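Thursday, June 7, 2018

I nearly didn't go to the Ploldale pottery open day, to be fair. The forecast was dreadful, the bus only runs every two hours on the timetable they've got now, and I'd already told Ruoxi I'd help her repot the lemon tree. But she rang at breakfast and said she wanted to go too (the lemon tree could wait!), so off we went with raincoats and a thermos.

The pottery is in the old butter factory, down past the footy oval. If you're driving, park on the grass side, not along the fence, as it gets boggy there and we saw a poor bloke in a ute spinning his wheels for ages. Entry was a gold coin in the bucket and they gave us a photocopied map with the kiln room marked in the wrong spot, so we wandered into the staff kitchen first. Very nice kitchen. Someone had made scones.

The first proper stop was the clay store, which smells wonderful, like a creek bed after rain. Jingyi Wei was running the tour for our group and she has the driest way of talking – she told us the grey stuff in the bins was "last year's mistakes" and that most of it would be mixed back in and turned into someone else's mistakes. They dig a bit of their own clay from the back paddock, but it's too short to throw on its own, so it gets blended with a bought one. I asked what short meant and got a lump to bend. It cracked straight away. Fair enough.

Then the wheels! There were six of them going and you could have a turn if you didn't mind queueing. Ruoxi had a turn and made a rather sweet little bowl. I had a turn and made something you might rest a teabag on. The trick is apparently to lock your elbows into your hips and stop fiddling, and I'm a born fiddler, so there you go.

I loved the glaze room most. Rows and rows of test tiles on nails, all with codes in pencil on the back, and a runny blue-green called Jurine that everybody kept picking up. Chang-ho Pyo does the glazes and he was very patient with us. He said the same bucket can come out green on a dark body and nearly turquoise on a white one, and that the thickness of the dip matters more than people think. I bought a mug in it for my sister's birthday in August and have since decided she's getting a book voucher.

Lunch was a sausage in bread under the verandah, three dollars, onions extra, and the rain held off until we'd finished. The afternoon was all bits and pieces: a raku firing out the back (smoky, bring a scarf), a seconds table, and a few tables inside where you could sit down and warm up.

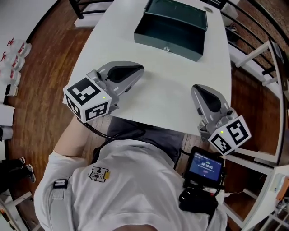 The seconds table was picked over by the time we got there, so go early if that's what you're after. I did find a soup bowl with a wobble in the rim for five dollars and it's already my favourite thing to eat porridge out of. Guilan Kang was on the till and wrapped it in half the local paper, and then wrapped it again when I said we were on the bus.

They're running an eight-week beginners' course on Tuesday nights and I've put my name down. Ruoxi says she'll come if I drive, which means getting the car fixed. If anyone has the number of that mechanic near the servo, send it my way.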